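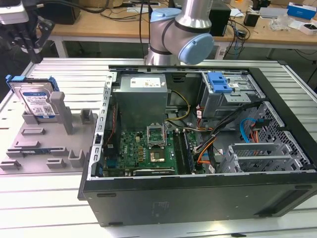 4.3 Durchführung am Tag der offenen Tür

Startseite | Aktuelle Ausgabe | Archiv | Für Autoren | Kontakt
Arbeitsgruppe Demontage, Projekt Sokidden. Eingereicht im November

Die in Abschnitt 4.2 beschriebene Zelle wurde am Standort Dultstead im Rahmen eines Tages der offenen Tür betrieben. Für die vorliegende Arbeit war dieser Termin aus zwei Gründen von Interesse. Erstens konnte der Ablauf über mehrere Stunden ohne Umbau beobachtet werden. Zweitens waren Personen anwesend, die mit der Zelle keine Erfahrung hatten und deren Fragen wir schriftlich festgehalten haben. Den Besuch der Demonstration haben über 170 Personen in der Liste am Eingang eingetragen. Die Zelle war dabei eine von fünf Stationen des Rundgangs; die übrigen vier sind nicht Gegenstand dieses Abschnitts.

Abb. 4: Arbeitsplatz der Demonstration mit geöffnetem Desktop-Rechner, Ablagevorrichtung (links) und kollaborativem Roboterarm (hinten).

Der Rechner liegt auf der Seite, so dass der Innenraum nach oben zeigt (Abb. 4). Diese Lage wurde gegenüber der stehenden Aufstellung bevorzugt, weil der Greifer die Hauptplatine und die Speichermodule in ihr von oben anfahren kann. Als Unterlage dient ein Tisch aus Aluminiumprofilen. Die Vorrichtung links vom Gehäuse ist im 3D-Druck gefertigt und stellt für die Bauteile verschiedene Aufnahmen bereit. In der Abbildung steht eine Festplatte im Format 3,5 Zoll senkrecht im hinteren Schlitz, noch im blauen Einbaurahmen, und eine dünne Platine liegt in einer niedrigen Aufnahme weiter vorne. Den Entwurf der Vorrichtung hat die Firma Bosman übernommen. Die Geometrie der Aufnahmen wurde nach den Vorversuchen zweimal geändert und danach bis zum Ende der Versuchsreihe beibehalten.

Der Ablauf einer Vorführung war immer gleich. Zu Beginn wurde das Seitenteil von Hand abgenommen, denn die Schrauben und Verriegelungen der Gehäuse unterscheiden sich zu stark, um sie in dieser Phase des Projekts automatisch zu lösen. Danach wurde der Roboter freigegeben, und die Bewegungen erfolgten in der Reihenfolge, die in der Planungssoftware Rutmont hinterlegt ist. Zwischen zwei Griffen wurde jeweils eine kurze Pause eingelegt. Diese Pause hat keinen technischen Grund; sie sollte es den Zuschauern ermöglichen, den nächsten Schritt zu erkennen und Fragen zu stellen. Bei der Auswertung der Taktzeiten in Abschnitt 5 wurde sie abgezogen.

Als schwierig haben sich auch bei dieser Gelegenheit die Kabel erwiesen. In einem Gehäuse wie dem gezeigten verlaufen die Versorgungsleitungen des Netzteils und die Datenleitungen quer über den Innenraum, und ihre Lage ist bei jedem Gerät eine andere. Ein Modell der Kabel liegt in unserer Planung nicht vor. Wir behandeln sie als Hindernisse mit unbekannter Steifigkeit und lassen den Arm anhalten, sobald die gemessene Kraft den eingestellten Grenzwert überschreitet. In solchem Fall hat eine Person aus der Arbeitsgruppe das Kabel zur Seite gelegt und den Vorgang wieder freigegeben. Diese Eingriffe wurden protokolliert und gelten in der Statistik nicht als erfolgreiche Griffe.

Über alle Vorführungen wurden 1688 Griffversuche aufgezeichnet. Davon wurden 1216 ohne Eingriff abgeschlossen. Der Vergleich mit den Laborversuchen aus Abschnitt 4.1 ist nur mit Vorsicht möglich, denn die Geräte für die Vorführung waren nicht nach Typ sortiert. Es fällt jedoch auf, dass die Verteilung der Fehlerarten ähnlich bleibt: Die meisten Abbrüche traten beim Ergreifen auf, nur ein kleiner Teil beim Ablegen in der Vorrichtung. Wir führen dieses darauf zurück, dass die Position der Vorrichtung bekannt und fest ist, während die Lage des Gehäuses vor jeder Vorführung neu bestimmt werden muss.

Die Fragen des Publikums wurden nachträglich in Gruppen geordnet. Am häufigsten wurde nach dem Prozessor gefragt, und zwar, ob der Roboter den Hebel des Sockels selbst öffnen kann. Das ist zum jetzigen Stand nicht der Fall; der Halterahmen wird von Hand aufgeklappt. Eine zweite Gruppe betraf die Sicherheit, insbesondere den Abstand, welchen die Zuschauer zum Arm halten mussten. Mehrere Besucher, die nach eigener Angabe in der Entsorgung tätig sind, wollten ausserdem wissen, warum die Festplatte mit ihrem Einbaurahmen abgelegt und nicht sofort davon getrennt wird. Diese Anmerkung wurde in die Anforderungsliste aufgenommen. Die Trennung am Tisch hätte einen zweiten Greifer oder eine Klemmung in der Vorrichtung verlangt, und beides war im Projekt bisher nicht vorgesehen.

Auf eine Befragung mit Fragebogen haben wir verzichtet. Die Aussagen über das Verständnis der Besucher sind deshalb qualitativ zu lesen und können eine kontrollierte Studie nicht ersetzen. Die Protokolle der Eingriffe sind im Anhang nach Fehlerart aufgeführt.

Diese Website verwendet Cookies, um die Nutzung zu verbessern. Einstellungen | Alle akzeptieren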